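Ramside Evening Classes: your questions answered

Hello, and thank you for thinking of learning something new with us this autumn. I've gathered up the questions that come through the office most often and answered them as fully as I can, so do put the kettle on.
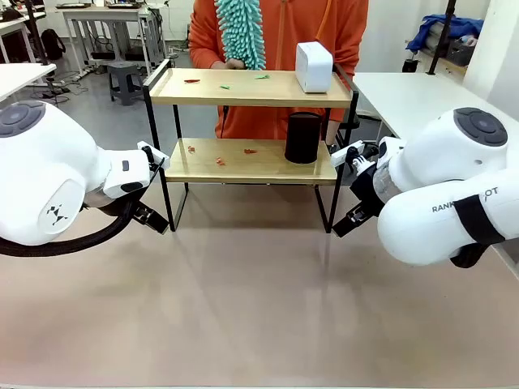
If yours isn't covered, ring the office on extension 2238 and leave a message -- I listen to every one of them, usually with a biscuit in hand.

When do the new classes start?
The second half of term begins on Mon 25 October. Most courses run for six weeks, with bookbinding and beginners' Italian carrying on for ten (there's a lot of grammar in one and a lot of waiting for glue in the other).

Do I need any experience?
Not for anything marked Beginners, and we do mean beginners. If you last picked up a paintbrush at primary school you'll be in very good company. Classes marked Improvers assume you've done a term with us or something like it elsewhere. If you're stuck between the two, come along to the first evening of the lower one and have a word with the tutor, who can move you up if there's room.

How many people are in a class?
We stop at 16. Pottery is smaller because of the number of wheels, and the choir is as large as it likes to be.

How do I book and pay?
You can book online or in person at the front desk between five and eight. We take cards and cash, and you can pay in two halves if that's easier; just tick the box on the form. Please keep your booking number handy. Those for this term start at 3000, so if yours is lower than that you've probably found last spring's letter, and we'll gladly look up the right one for you.

Can I have my money back if I change my mind?
Yes, in full, up to the day before your second class. After that we can offer a credit towards another course, which lasts until the end of next August. If you've been ill, or life has got in the way, please talk to us anyway. We'd much rather have you back in the spring than lose you over a form.

What should I bring?
A pen and something to write on will see you through most first evenings. Watercolour students need their own brushes, and the list is on the course page. Clay, glazes and firing are included in the pottery fee. Aprons are on the hooks by the door, although the good ones do go early!

Where do I park?
The Mac Carthaigh Road car park is free after six and it's a short, well-lit walk from there to our side entrance. If you come by bus, get off at the library stop and cross at the lights. There are spaces for blue badge holders right beside the ramp.

Is the building accessible?
All the ground floor rooms are step-free and there's a lift to the first floor. The pottery studio is up four steps at the back with a handrail, so if that would be a difficulty, tell us when you book and we'll talk through what can be done. The hall has a hearing loop.

What if I miss a week?
Don't worry, everybody does. Tutors leave their handouts in the tray at the front desk, and the Italian group sends round its homework by email.

Can I suggest a class?
Oh, please do. Ukulele came from a note pushed under my door, and it's now our noisiest Thursday. Write down what you'd like to learn and which evenings suit you, and drop it in at the desk or send it by email.

Úna Ó Súilleabháin
Class bookings, Ramside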